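About Drornemora

Drornemora writes and maintains web copy for firms that sell regulated goods: food supplements, vaping supplies and veterinary products. Work is done at our Fustside office. Each page is checked against the current advertising rules before it goes to the client, and again every 182 days. The archive holds 2,212 pages.

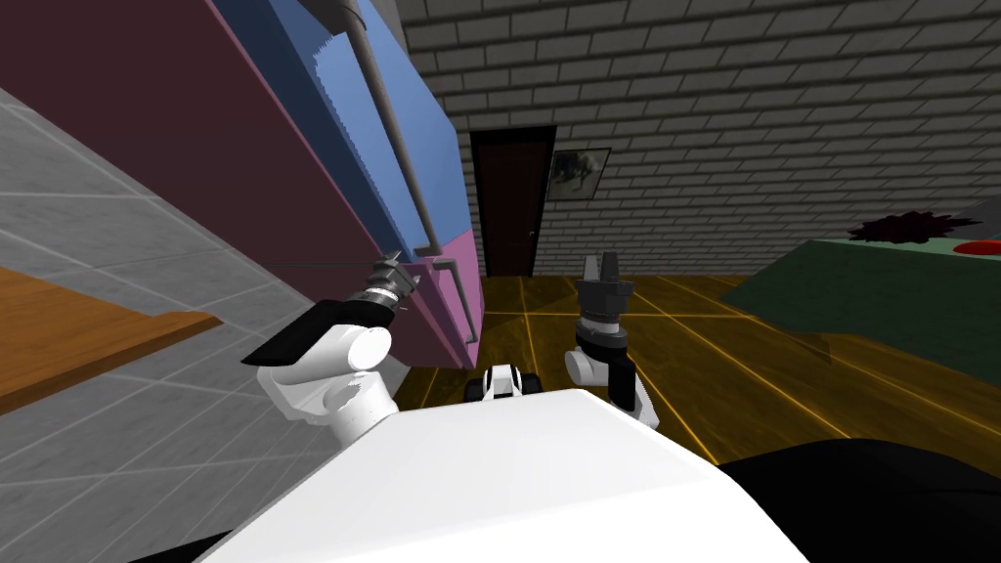

Cabinet with a pale blue door and a pink drawer

Product pages run to 200 or 300 words. Drafts and keyword reports are shared through Zidgate, our client portal.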